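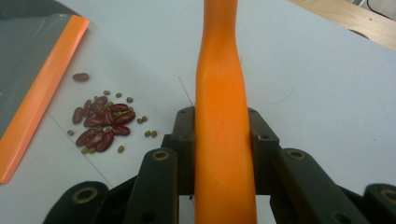

The orange piece over the white table, Room 201.

News from the bean table

Dear members and friends,

Our bean table is open again in Room 201, every Thursday evening until 8. Many of you asked me in the winter if we will continue, and I am happy to write that we do. The big white table has its old place under the lamps, and the bags of dry beans are back on the shelf behind the door.

For those who are new, I explain a little. We bring beans from our gardens and kitchens, we pour them on the table, we sort them by hand, and we put the good ones in paper envelopes for the seed exchange in March. It is slow work and it is pleasant. You can talk while you do it, or you can be quiet. Wiroj Ratanaporn is usually quiet and he is our fastest sorter.

The white table was a good decision. Last year we worked on the brown one, and the dark beans were very difficult to see on it, so every week we found some on the floor. Now a bean shows itself immediately. The bright things are even easier to find, like the orange piece with the narrow neck, which I can see from the door before I have my glasses on. If you bring your own small tools or cups, I recommend a strong color. The white bowls we tried in the first week disappeared on the table and Xinyi Du put her elbow in one of them.

Please wipe the table before you pour. Also hairs and threads are a problem which I did not expect. They come from our sweaters, they lie on the white surface, and then they go into the envelopes together with the beans. A dry cloth is enough. Please do not use the wet sponge from the sink, the beans must stay dry. The cloths are in the Tradska box on the lower shelf, and used ones go in the basket near the window.

Now about quantities. One person should not pour more than 500 grams at one time. I know it looks like a small amount when you have carried a heavy bag up the stairs, but two different beans rolled together last month and it took us the whole evening to separate them. They were almost the same brown. Tassanee Boonyarit could tell them apart by the small mark on the side, and the rest of us could not, so she did most of this work and we made the tea.

What is a good bean for the envelope? We take out the broken ones, the ones with holes, and the ones where the skin is very wrinkled. A bean which is only small can stay. If you are not sure, put it on the saucer in the middle and somebody with more experience will look at it. The beans from the saucer that are not good for seed go home with anyone who wants soup, except those with holes.

Write on the envelope the name of the bean, the year, and if it is a climbing one or a low one. Please write this before you fill it. I filled three envelopes first and wrote later, and the pen made holes in the paper. If you do not know the real name of the bean, write what your family calls it. We have now "the aunt's bean" and "the bean from the fence" in the box and I like these names very much.

We have 69 envelopes ready and there is place in the box for many more. We still miss yellow wax beans and any kind of runner bean. Shadi Hamdan has promised black ones from his balcony.

Some practical things at the end. The heating in the room goes off early, so bring a warm jacket. The elevator is working. Tea and sugar are in the cupboard, but the milk you must bring yourself. If you have an empty glass jar with a lid that closes well, we can use it, large ones especially. Leave it on the shelf with the lid off, so it does not smell of pickles.

See you on Thursday,
Nattawut Yimyam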